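Home Skip to content Workshop Tips Bench Setup Tools Teaching by Hand Safety Contact

We use cookies to remember your preferences and to understand how this site is used. Accept Manage settings

Workshop Tips: Showing a Robot a Task by Hand or by Remote Control

The Cakville Shared Workshop makes its bench robots available to all members who have completed the introductory session. The following tips are intended for members who plan to record demonstrations, either by guiding the arm directly or by operating it from the remote station. They replace the notes previously posted beside the tool crib and apply to both the Okeke arm and the smaller Dreltov unit. Members using their own equipment are asked to follow the same practices wherever they can be applied.

Before You Begin

Write down the task in one sentence before touching the controls. "Put the blocks in the box" is too loose. "Pick up each block from the table and release it inside the box, smallest first" gives everyone who takes a turn the same instructions. Tape the sentence to the station. If the wording changes, start a new recording folder.

Clear the bench of cups, phones, hand tools and packing material. Wipe the surface and allow it to dry. Check that the arm can reach every part of the working area without coming close to its joint limits, and confirm this with the power on at low speed. Any cable that crosses the path of the arm must be rerouted or tied back.

Test the emergency stop at the start of each session. The test takes a few seconds and must be entered in the log.

Choosing Practice Objects

Household items make good practice material. Sponges, plastic cups, wooden spoons, clothespins and playing pieces from old board games have all been used at the Clulesum branch with good results. Select items that will survive a drop and will not roll off the bench unattended. Glass, open liquids and anything with a blade are not permitted.

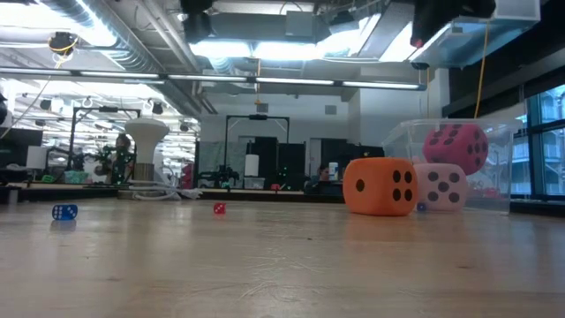
A practice set should include more than one size of the same shape. An operator who has recorded only large, soft pieces will usually close the gripper too late on a small one, and the recordings will carry that habit forward. Dice serve this purpose well and cost little. The big orange and pink foam dice present broad faces to the gripper, while the small blue and red ones demand a much closer approach. The tiny blue one in the gap at the foot of the two foam dice is a harder case again, and a layout of that kind should be saved until the operator is comfortable with pieces that stand alone. A clear bin makes a reasonable target container, provided that the operator can judge where the rim is. Where the rim is difficult to see, apply a strip of matte tape along the top edge and leave it in place for the whole set of recordings.

Foam pieces compress. Set the grip force to the lowest value that holds the piece through a slow lift, then note that value in the log. Hard plastic pieces should be tested separately. Do not assume that one setting will serve for both.

Lighting and Reflections

Varnished or polished bench tops reflect overhead lights and may also mirror the objects placed on them. Neither effect is harmful to the equipment, but both can make it difficult for an operator working from a screen to judge height. View the bench through the station monitor before recording and look for bright patches near the objects. A plain cloth mat will reduce glare. It should be pulled flat and fastened at the corners, as the gripper can catch a loose fold.

Window light changes during the day. Members who need consistent recordings should lower the blinds or work after 6 p.m. Members who want their recordings to cover a wider range of conditions may leave the blinds open and note the time of each session.

Guiding the Arm by Hand

Place the arm in guide mode and wait for the steady green indicator. Hold the arm at the padded section above the wrist, with the other hand resting lightly on the forearm link. Move at the pace of someone setting a table. Fast movements are seldom reproduced well, and very slow ones tend to introduce small tremors.

Stand to the side so that your shoulders and sleeves do not come between the cameras and the work. Roll up loose cuffs. Remove rings and bracelets, which can scratch the housing.

Approach each object from above where possible. Pause for a moment before closing the gripper, close it fully, and pause once more before lifting. These short stops make the separate stages of the task easier to find when the recording is reviewed. Avoid regripping. If the first grasp is poor, release the object, withdraw the arm to its starting position and begin again.

Operating by Remote Control

The remote station has two hand controllers and a foot switch. Adjust the chair before adjusting anything else. Elbows should rest at the height of the desk, and the screen should be directly ahead. Operators who lean or twist to see the monitor tire quickly, and their grasps drift to one side.

Begin with the motion scale at its lowest setting. At this setting a large movement of the hand produces a small movement of the arm. Increase it only after completing three clean transfers in a row.

Depth is the most common difficulty. A piece that looks near the gripper on the main screen may be well behind it. Use the second view to confirm position before descending, and treat apparent size with caution when the pieces on the bench are of different sizes to begin with. Some operators find it helpful to lower the gripper beside the piece first, then move across.

Release the foot switch whenever you look away from the screen. The arm will hold its position. Do not set a controller down while the switch is pressed.

Varying the Layout

Recordings made from a single arrangement are of limited value. Move the objects after every run. Change their order, turn them to show different faces and shift the container a short distance from time to time. A simple method is to place the pieces with your eyes closed and then correct only those that are out of reach.

Keep the starting position of the arm the same unless the task sentence says otherwise. Mark it on the bench with painter's tape.

Mistakes and Recovery

Dropped objects should be handled according to the plan for the session. If the plan calls for clean runs only, stop, mark the run as incomplete and reset. If the plan allows for recovery, pick up the dropped piece calmly and continue — a well-recorded correction can be useful to whoever trains on the material later. The two kinds of run must never be stored in the same folder.

Do not reach into the working area while the arm is live. Press the stop, retrieve the piece, step back and then restart.

Labeling and Storage

Name each run at the time it is made. The name should contain the task code, the operator's member number and the run number. The shared drive at Cakville currently holds 1204 runs, and 276 of them cannot be used by other members on account of missing labels. Members who recognize their own work in the unsorted folder are requested to correct the entries by the end of September.

Runs shorter than two seconds are normally the result of an accidental press and may be deleted. All others should be kept, including incomplete ones, until the session has been reviewed.

Care of the Bench and Gripper

Wipe the gripper pads with a damp lint-free cloth after each session. Foam leaves a fine dust that reduces friction over time. Solvents must not be used on the pads. The pads on the Okeke arm are replaced after roughly 1000 grasps, or sooner if the surface has become shiny; spare sets are kept in the second drawer and should be signed out.

Return practice pieces to the marked tub. Small pieces should go into the lidded jar first, as they are easily swept up with the bench waste. Coil the controller leads in wide loops and hang them on the hooks. Leave the arm in its parked position with the power off and the cover on.

Bookings for the remote station open at 9 a.m. and may be made at the front desk of either branch. Sessions at Clulesum are limited to two hours when another member is waiting.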